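Stop adding knobs to the grasp planner

I have a gripe, and it is with config files. Ours, in the planner we call Etum, hit 114 parameters in February. I wrote a good chunk of them, so I get to complain.
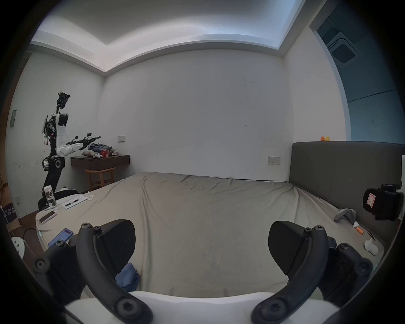
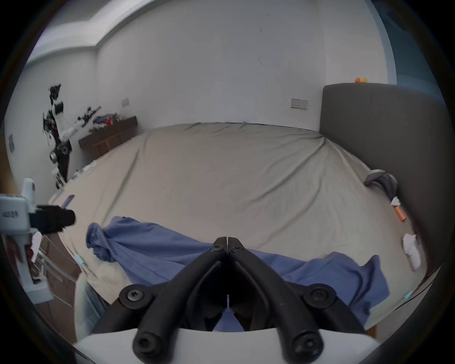 Blue cloth on the bed, jaws apart in the first picture and nearly touching in the second.

Page last changed: February, by Casimiro Barrios

Cloth is where all those knobs come from. A mug has a shape you can fit a model to, and you plan a grasp and you're mostly done. A crumpled cloth on a wrinkled sheet gives you folds on top of folds, and the perception code has to guess where one stops and the other starts. So somebody adds a threshold for fold height. Then the threshold fails on a new bedspread – and in goes a second threshold to fix the first!

My friends at Bresen think I'm being dramatic. They like knobs, because you can turn one at 4 p.m. and have a demo by 5. Sure, but I spent a whole afternoon last month finding out that 2 of ours canceled each other out.

What I'd do with the time is boring: better replay tools. We have 2,000 logged attempts and I can scrub through maybe one a minute, with the depth view in one window and the planner's choice in another, and the clocks don't line up. Attempt 601 has been open on my laptop for a week. Give me one timeline with both on it and I'll happily delete half the config myself.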